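Print this thread | E-mail this thread

Sim sign-off: gripper open or closed on approach?

jdewulf
Writing up our house rules for sim runs before anything goes on the real arm. Draft rule 6: fingers open, stop short of the surface, hold, log it. Wrist view from the Drelley sim, cracked slab texture:

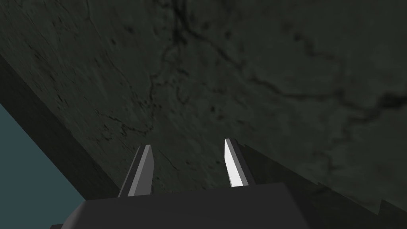 Riet Koster: closed on approach, always. Open fingers catch on edges, and your rule says nothing about speed.

jdewulf
speed is rule 7. 60 mm/s max near contact

itsuki_oda
Disagree with Riet. Closed hides a bad finger offset, you find out on hardware. We did 400 runs open at Gerkmont, no regrets

Riet Koster
in sim. Try it with a real cable hanging off teh wrist

jdewulf
ok so open in sim, closed for first hardware pass? two rules then

celina_n
Fine by me but write down who signs. Ours just says "approved"

Contact the moderators | © Flandby Forums | Back to top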